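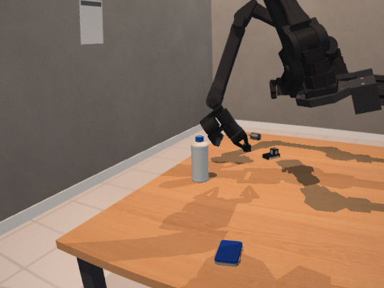 Figure 3. Two black robot arms over a wooden table, computer-rendered view.

4.2 What players keep when the graphics go away

We turn now to the part of the study that we enjoyed most, and that gave us the most trouble in the writing. Fan-made demakes take a fairly recent game and rebuild it as if it had come out on a much older machine, with fewer colors, chunkier shapes, and a handful of beeps where an orchestra used to be. Our interest was in how much of the original a player still recognizes, and we were happy to find that the answer is quite a lot (more than either of our pilot rounds had led us to hope!).

For the main comparison we worked with Flestwood, a large open-world adventure, and with Cultitz, the small side-scrolling remake that its fans put together over one long July and then kept patching well into the fall. We gathered 200 players who had finished the original and asked each of them to play the first 6 levels of the remake, talking out loud as they went. The transcripts are a delight to read, and we have quoted from them as generously as space allows in the appendix.
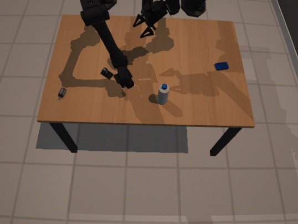 Most of the talk, especially early on, was about sound. Players would hear a two-note jingle and name the character it belonged to before that character had walked on, and several of them hummed the missing half of the tune while they waited. Level layout came next. A staircase drawn with 5 gray blocks was greeted by name, fondly, by people who could not have told us what color it had been in the original. Faces and costumes mattered far less than we had guessed, and we say so a little sheepishly, given how much of our first draft was spent on them.

There is a wrinkle, and we would rather air it in this section than tuck it away in the limitations. Many of our players found Cultitz through the Catterall message board, where over 2000 posts compare the two games in loving detail. Someone who has read even a few of those threads arrives already knowing which jingle is which. We split the sample by board membership and the order of the cues stayed the same, although the gap between sound and layout grew smaller among people who had never visited.
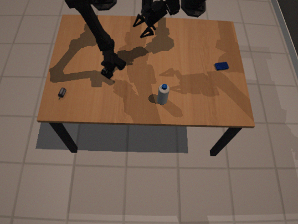

Figure 4. Wooden table on a pale gray tiled floor, with two robot arms reaching over it.

Vultotholm, the second remake in our set, behaved differently. Its makers slowed the jumping down and moved the shops around, and players kept stopping to complain about the jump, at length and with real feeling. We take up their complaints in Section 4.3, along with the matter of controller lag, which turned out to be harder to separate from the rest than we had planned for.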